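3.2 Reheating and the shared meal

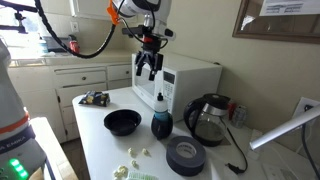

We began the household interviews expecting to hear mostly about dinner, and it took us a good while to understand that the people we were talking with did not think of dinner as one thing at all. They spoke of the first plate and the late plate, and the two had different rules, different company and quite often different food. The first plate was eaten by whoever was home when the cooking was done. The late plate was set aside, covered, and warmed up later by the person it was meant for, or by somebody who had waited up for that person. Earlier work on family meals, including our own pilot study in Fekdale, counted a meal as shared when two or more people sat down together, and by that measure the late plate hardly shows up. We want to argue in this section that it deserves a good deal more attention than that.

The 91 households that took part in the main study live in two towns, Tromedley and Lorkatberg, which lie on either side of the same river valley and have long sent workers to the same mills and warehouses. In Tromedley the mill closed its night shift before 2000, and most of our older participants there could still tell us what was kept back for the night workers and in which dish. In Lorkatberg the warehouses run late to this day, and the keeping of plates is a living habit. We had supposed that this would give us a tidy comparison between a town that remembers the custom and a town that still has it. Things were messier than that, as they usually are once you sit down in people's kitchens and accept a second cup of coffee. Several Tromedley families went on keeping a plate long after anyone needed it, and some of the Lorkatberg families with the latest hours had given it up entirely in favor of sandwiches.

What changed the custom most, to hear our participants tell it, was the microwave oven. Before it came into the house, a late plate had to be kept warm over a pan of water or at the back of a low oven, and this meant that somebody had to stay near it. One woman in Tromedley, who was 17 when she began keeping plates for her father, remembered listening for the water to stop ticking against the lid, and getting up to add more. "You couldn't go to bed on a plate," she told us, and we heard nearly the same words from two of her neighbors, who may of course have heard them from her. The microwave made it possible to go to bed. The plate went into the refrigerator, the worker came in, and the supper was hot in a few minutes without anyone else being awake for it.

It would be easy to tell this as a story of loss, and a number of our participants did tell it that way — often with real feeling. We would like to be a little more careful. When we went back through the meal diaries, which run to 1060 entries in all, we found that the late plate was eaten in company more often than the interviews had led us to expect. People drifted in. A teenager who was up anyway would sit on the counter and talk, or a husband would come down for a glass of water and stay until the plate was clean. These visits were short and nobody had planned them, and most of them had not been mentioned to us at all when we asked who ate with whom. One diary keeper in Lorkatberg wrote "alone" beside her supper at 11:40 and then, on the line below, wrote out a joke her son had told her while she ate it.

We take this as a caution about our own questions. "Who do you eat with?" seems to call up a table, with chairs and a beginning and an end, and people answer it faithfully with that table in mind. Brenda Goodall, who carried out most of the Lorkatberg interviews, started asking instead, "Who was in the kitchen?" and the answers grew longer right away. From August onward we used her wording in both towns. The earlier interviews were left as they were, and the reader should bear in mind that the Tromedley material leans more heavily on the older question.

The food itself changed too, though more slowly. Dishes that hold up well over steam, such as dumplings, stewed beans and cabbage with a little fat on it, had made up most of the late plates that our oldest participants described. They do less well in a microwave, or at any rate people believe they do, and the dumplings in particular came in for a great deal of complaint. Rice, noodles and anything with plenty of sauce have taken their place. The Mikuš recipe notebooks, which a Tromedley family kindly let us copy, show this quite nicely: the older pages say how long a dish "will stand," and the later ones, in a different hand, say whether it "warms." We found only one recipe marked with both words, a barley and mushroom dish, and we are told it is still made.

There is also the matter of the cover. A plate kept over water was covered with a second plate, upside down, and several people spoke of the small pleasure of lifting it without knowing what was there. Plates in the refrigerator are covered with plastic wrap or put up in a box with a clear lid, so the surprise is gone, but notes have become common. We were shown 5 of these by one warehouse worker, who keeps them in a drawer with the spare batteries. They give the minutes and the power setting, and one asks him to please take the chicken out of the freezer before he goes up. He did not think of them as letters, and was rather amused that we wanted to read them. We return to the notes in Section 4, where we set them beside the lunchbox messages collected in the schools.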